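Print this page | E-mail this ticket | 5 comments

Ticket 969: Zipper task, case is not opened
Project: Koltby household chores
Opened by Stellan Nordin, July
Status: open

Problem

The Koltby program must open a soft case with a zipper, take out what is inside, and close the case again. It is a small chore which a child can do. Our policy (build 117) finds the case and goes to the correct end of it, but then it closes the fingers beside the zipper pull. When it gets the pull, it drags the whole case over the table and the zipper stays closed.

I made 19 trials in the morning with the arm from Zarnirier. In five of them the zipper moved a little. In none of them was the case fully open.

What I checked first

Calibration of the arm: good. Finger pads: I changed them for new ones, same result. Light: I repeated with the window covered, same result. Then I asked myself if the problem is in the demonstrations and went to look how they are made, with the hand-held grippers at the brick wall.
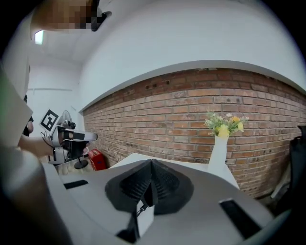 Holmgren wrote in the earlier ticket that the training data for this task came from one hand only. I think this is the main cause. A person who opens a zipper uses two hands without thinking of it: one holds the case, the other pulls. If the machine has learned only the pulling, it is normal that the case travels with it.

Steps taken

1. Removed the one-hand demonstrations from the training list.
2. Asked for new ones with two grippers, the left to hold and the right to pull.
3. Asked that the case is put down with the pull toward the person, and later also turned to other directions. 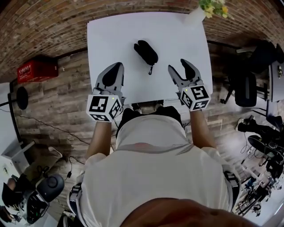 Two grippers, black zippered case with the pull toward the near edge of the table.

Comments (5)

Holmgren, 10:40
Agree about one hand. Please keep the old data in a separate folder, do not delete.

Stellan Nordin, 10:55
It is kept.

Holmgren, 11:20
Cidum asks if they can tell their customer that the robot can tidy a desk.

Stellan Nordin, 11:35
Please tell them: it can put a closed case in a drawer. It can not open one. Wiping and stacking are fine for me, but I would not promise anything with a zipper, a button or a knot yet.

Holmgren, 13:05
OK. I leave the ticket open until the next build is trained.

Share (19)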